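Comparing Two Sets of Gripper Fingers on the Udbridge Cell

Posted in March, under Bench Notes

The Udbridge laboratory maintains one enclosed two-arm cell for evaluating end effectors before they are approved for general use. This month the cell was assigned to a comparison of two finger sets, the Dradia and the Tolla, under the controller settings we adopted last year. I was responsible for the schedule and for this summary. Tamsin Calloway prepared the task list, and Gerardo Pangilinan operated the arms for most of the runs.

Our earlier comparisons relied on blocks and cups. Those objects are convenient, but they no longer separate one finger set from another. Ms. Calloway therefore proposed cable work: lifting a plug, turning it to face an outlet, and moving a power strip without dragging its cord along. Each finger set was given 72 attempts, divided evenly between the left and right arms.

The tasks that required both arms were the most demanding. When the wrists meet over one object, there is little room for either gripper to open fully, and an approach angle that suits one arm may block the other. We asked the operator to note every attempt in which he had to back away and begin again.

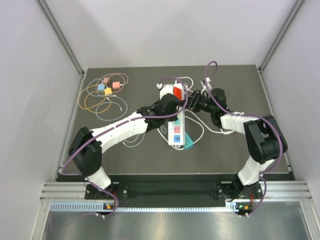
Both grippers at the power strip, with the charger blocks and their cables at the rear left.

The Dradia fingers held plugs securely but were less suited to thin cable, which tended to slide toward the base of the fingers. The Tolla fingers picked up thin cable more reliably. Their tips are softer, however, and a plug held at the very end would sometimes rotate before it reached the outlet. Mr. Pangilinan preferred the Tolla set for sorting and the Dradia set for anything involving force.

The controller deserves a separate remark. With the default grip limit, both sets released too early on the heavier pulls. Mimoza Mujić raised the limit in small steps and repeated 7 attempts at each step. The final value has been entered in the cell log and should be used for all further cable tests.

We also reviewed the routing of the arm cables. A loop that is too short restricts the wrist, and one that is too long may reach the work surface. The present arrangement will remain in place until the next service.

The Dradia set will stay on the cell through the coming period. Ntombi Magagula will repeat the thin cable tasks with the Valente controller, and her results will be posted under the same heading.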